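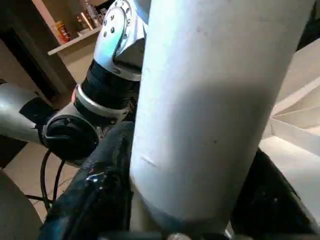
By the Sonham Household Textiles Group, Cloltham

Figure 1. White tube and jointed arm with a circular mounting plate.

4. Hem wear and the life of lined curtains

When we first set out to ask people why they had replaced their curtains, we expected to hear mostly about fading. Fading is what the older trade guides worry over, and it is what most of us on the project would have named if a neighbor had asked. The 34 households who kindly let us into their living rooms and bedrooms told us something a little different. Faded panels were often forgiven, and in several homes even liked, while a hem that had dropped or gone thin along the fold was the thing that finally sent a pair of curtains to the charity bag or the rag bin.

We looked at 108 panels in all, every one of them lined, and we noted the face fabric, the lining, the way the hem had been turned and weighted, and how far the panel hung from the floor. Most were medium-weight cotton or a linen and cotton mix. A smaller share were velvet, and we have kept those apart in what follows, as the pile hides early wear so well that we did not trust our own eyes on it. Householders were also asked how they opened and closed the curtains, a question that got longer and friendlier answers than anything else on our sheet. Some people draw theirs by the leading edge every time, low down, with whichever hand is free. Others use a rod. Quite a few leave one side closed all winter and work only the other, so the two halves of a pair had led very different lives.

Panels that just brushed the floor showed the most wear at the fold. Those that cleared it by a finger's width did much better, and so, to our surprise, did the long ones that pooled generously on the carpet. We think a pooled hem is moved less than it seems to be, with the cloth above it doing the bending, but we would not want to lean too hard on that idea until somebody has watched it happen over a full year. On bare floorboards the long panels lost this advantage, and the dust line on the lining told its own story there.

The turning of the hem mattered as well. A double-turned hem, with raw edges tucked fully inside, held its shape in nearly every panel where we found one. Single-turned hems finished with an overlocked edge tended to curl toward the lining. To follow this up we made sample strips from two fabrics, Plurkon (a plain cotton sateen) and Kinoshita (a slubby linen mix), and gave each strip 3,000 passes over a fixed edge, stopping at set points to look at the fold. Sateen wore evenly and went shiny first. The linen mix kept its good looks for a long while and then broke quite suddenly, always at a slub — a habit that anyone who has owned a much-loved linen tablecloth may recognize.

Weights deserve a word here too. Penny weights sewn into the corners gave a crisp drop on the day of hanging, but each one made a small hard lump for the cloth to rub against, and corner holes were common in the older pairs. Chain weight, threaded loosely through the whole width, spread the load far more gently. We found no corner holes in chain-weighted panels, though there were fewer of them in our set and they were, on the whole, newer.

Washing is the part we are least sure of. Many people could not remember how often their curtains had been laundered, and the ones who could were usually the ones who had done it once, found that the lining had shrunk and the face had not, and vowed to leave well alone. For the sample strips we settled on 2 cool washes before any rubbing began, enough to take the dressing out of the cloth. Shrinkage in the lining pulled the hem fold slightly inward on both fabrics — more so on the linen mix — and this shifted the line of wear up from the original crease. Section 5 takes up the question of whether linings should be washed before making up, and what that would add to the cost of a made-to-measure pair.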